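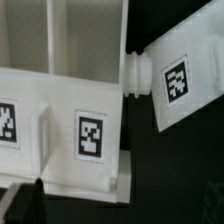

I think we are counting the wrong thing when we collect examples for a robot that should learn. In our group the number of episodes is written at the top of every weekly report, and last week it was 1095. People were happy with this number. But a number of episodes does not say what the robot has seen, and for a task like ours, with a white printed fixture and a white block with a ribbed peg, the difference is very big. The peg can come near the rim of the compartment with the block straight, or it can come with the block tilted. If almost all of the examples are of the first kind, the robot will learn the first kind very well and will be lost in the second.

I started to think about this in October, when Kendra MacPherson asked me to look through the Pomomora set before we trained on it again. I watched episodes for two days. It is boring work and I recommend it to everybody. In the first 70 episodes the operator made the same approach, from the same side, with the same speed, and I could almost have put one over the other. The operator was very good. This was exactly the problem. A good operator finds the best way in the first hour and then repeats it until the evening.

So my first opinion is that we should ask operators to be less elegant. They should begin from uncomfortable positions. They should come to the rim at a bad angle, stop, and correct it slowly enough that the correction is in the data. At present many teams delete such episodes as failures. We also did it at Colevham, where I worked before, and I was one of the people who pressed the delete key. I regret it now. An episode with a mistake and a recovery teaches something that a perfect episode cannot contain.

My second opinion is less popular. I believe the fiducial markers should stay on the parts while we collect, even if the policy will never be allowed to use them. Bhupendra Singhal disagrees with me strongly. He says that a network trained on images with markers will learn to look at the markers, and then it will fail on the day we remove them. He is right that this can happen. But without markers we have no simple way to check afterwards how much the block was turned in each episode, and so we come back again to counting episodes. My proposal is to keep the markers, cover them in the images by software for training, and use the poses only for sorting the data. Bhupendra answers that the covered squares are also a signal. We have not finished this discussion.

There is also the question of money. Lamptey, the rig we use, needs a person beside it all the time, and a manager can easily understand a chart that goes up. It is harder to explain that the team spent a whole afternoon and brought back 20 episodes, all of them ugly. I had to explain this on 3/11/26 and I did not do it very well. I said "diversity" too many times. Next time I will show a plot of the approach angles, with the large empty area in it, and ask if anyone wants to sell a machine that has never been there.

For Sumier, our next task, I have asked for a small change in the report. Under the number of episodes there will be a second line, which says how many of the seven angle ranges have any examples with recovery in them. I expect that the second number will be low for some weeks.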